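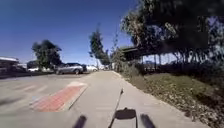
Blue sky and a long stretch of pavement, Dultimthorpe.

I went to the Dultimthorpe crime fiction open day on 18th March, mainly to look at the Predance papers. I had been meaning to see them for a couple of years. Predance was a paperback house that put out detective and crime novels from a set of offices over a wool shop, and when it closed the files went into store and then to the library at Dultimthorpe. They have been open to readers by appointment for a while, but the open day is the one time you can see the stacks and ask questions of the people who do the cataloguing.

The library is a half-hour walk from the station. There is a bus, which I took on the way back. Doors opened at ten and there was already a queue for coats. You sign in, you get a sticker with the time of your stack tour on it, and after that you are left alone until the tour. Mine was the late morning one, so I started with the display in the ground floor room.

The display

It was called Paperbacks in the Post and was about how Predance dealt with its authors, nearly all of whom lived a long way from the office and never visited. The cases had letters, readers' reports, contracts and some cover proofs. I am not much of a cover person, but the proofs were interesting for the notes in the margins. On one, somebody in the office has written "no gun in this book" next to the gun. The printed copy was laid beside it and the gun was still there.

The readers' reports were the best part. Predance paid outside readers to go through manuscripts and write a page on each. The reports are blunt and mostly about plot. One complains that the murderer could not have caught the train he is said to have caught and gives the correct times. Another recommends a book strongly and then asks to be sent no more from the same author, as the dog dies. You get a good sense of what the firm thought its customers would put up with. Long descriptions of weather come in for a lot of criticism.

I would have liked more on the contracts. There was one in the case, open at the first page, and the label said only that the terms were typical. Typical of Predance or typical of the trade was not made clear. I asked at the desk and was told that there is a longer note in the handlist, which I then bought. It does have the note. The answer is typical of Predance, and rather worse than the trade.

The stack tour

There were eight of us on the tour, with one member of staff. You go down one flight and through two sets of doors. Bags have to be left in the lockers, and the lockers take a coin, so bring one.

The basement holds the crime fiction collection proper, of which the Predance papers are one part. The printed books from the firm are kept together and come to 977 titles. That is close to the full list but not all of it. The library keeps a sheet of the ones it still wants, and 24 were on it when I visited. Copies of the sheet were handed out and I have mine pinned up at home. Most of the gaps are from the last years, when print runs were small and the glue was poor. We were shown one of these late ones in its box. The pages have come away from the spine altogether, and readers are given it as a pile of leaves, in order, with a request to keep it that way.

The papers are in boxes on the rolling shelves at the far end. The boxes are numbered in the order in which they came off the van, and the numbers were kept even where they make no sense, so that a reader who follows one author through the files has to ask for boxes from all over the run. There was a bit of discussion about this on the tour. A man who had clearly used the collection said it cost him days. The answer was that articles and theses have already cited the old numbers, and that renumbering would break every footnote. I see the point of that. I edited a collection of essays once and spent most of a spring chasing references to files that had been moved, and I would sooner have a bad number that stays put.

We were allowed to look into one box each, chosen from a trolley. I had a folder of letters to do with a series called the Jacquet novels. For anyone who has not come across them, Jacquet is a provincial examining magistrate who dislikes travel and solves most of his cases by reading other people's post. The books were sold as translations from the French. The folder makes it plain that there was no French original. They were written in English, in Leicestershire, by a team of at least two, and the translator credited on the title page was made up by the office. I knew this already from the one decent article on the subject, but had not seen the letters. One of them asks for a few more mistakes of the sort a translator would make.

There is more to be done on Jacquet. The series ran for a long time and the tone shifts a good deal between the early books and the later ones, which I had always put down to the authors getting bored. The letters in my folder suggest a change of hand, perhaps more than one. I did not have time to do more than make a note of the dates. I will have to book in as a proper reader.

Lunch

Sandwiches in the upstairs room, or you can go into the village, where there is a bakery. I had the sandwiches. Tea was free and the queue for it was slow. The second-hand table was also up here, with duplicates from the collection and some donated stock. I came away with three Predance paperbacks and an old conference programme. The Jacquets had all gone by the time I got there.

The afternoon talks

There were two talks, both in Room 2, which is too small for the purpose. People stood along the back for the first one.

The first was on place in regional crime writing and was a bit general for me. The speaker argued that the invented town is a way for a writer to be rude about a real one, and took us through a number of examples. It was well put together, though I thought the line between an invented town and a renamed one needed more care. A writer who keeps every street and changes the name on the station sign is doing something different from one who starts with a blank map. Somebody raised this in questions and the speaker agreed, and then time was up.

The second talk was about Ondonico, and I had come partly for that. Ondonico was a small magazine of crime fiction and criticism, printed on a duplicator and sold by subscription. It is hard to find now. Few libraries kept it, and the paper does not last. It took short stories that the larger magazines would not, and its reviews were longer and less polite than anyone else's. According to the subscription book, which turned up in a donation last year, it never had more than 895 subscribers. I had expected a much lower figure. Several Predance authors were on the list under their own names, reading reviews of themselves written by people who did not know who they were.

The speaker showed some pages on the screen. The layout is a mess and the footnotes are sometimes longer than the article. There was a plan to put the full run online, but the rights are a problem. Many of the contributors used pen names and the editors' records do not always say who was behind them. For the moment you can read it on site only. They have all but one issue.

Questions went on a good while and I had to leave before the end to get the bus.

Practical notes

The open day is free, but the stack tour has to be booked, and the places go quickly. The handlist is on sale at the desk and covers the Predance papers only. There is no list for Ondonico yet beyond a typed sheet of contents, which you can ask to see. Pencils only in the reading room. Photographs are allowed there for your own use if you fill in a form first, and there is one form per box, so take a pad to lean on.

The basement is cold, even in March. The lift was out of order on the day and the staff were taking people round by another entrance if they needed level access, which added a few minutes. Buses back to the station run once an hour and the stop is outside the church, on the far side of the road from the timetable.

I have written to book two days in the reading room for the rest of the Jacquet letters.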